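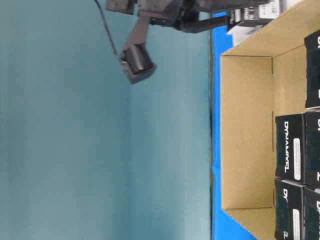 Packing talk, part two (after the tea break)

Welcome back, everybody, and do bring your biscuits in with you. I want to spend a little while on shallow cartons — my favourites, as the Gellmont lot know all too well!

Small black boxes, like these DYNAMIXEL ones, go in snug against one side, good and tight. Then fill the bare floor with crumpled paper, more than you'd think.

Pause. Pass the tape round.

At Vinard we sent out 549 parcels in May, and 17 came back with crushed corners (mostly my own packing, I'm afraid). Questions next, then labels.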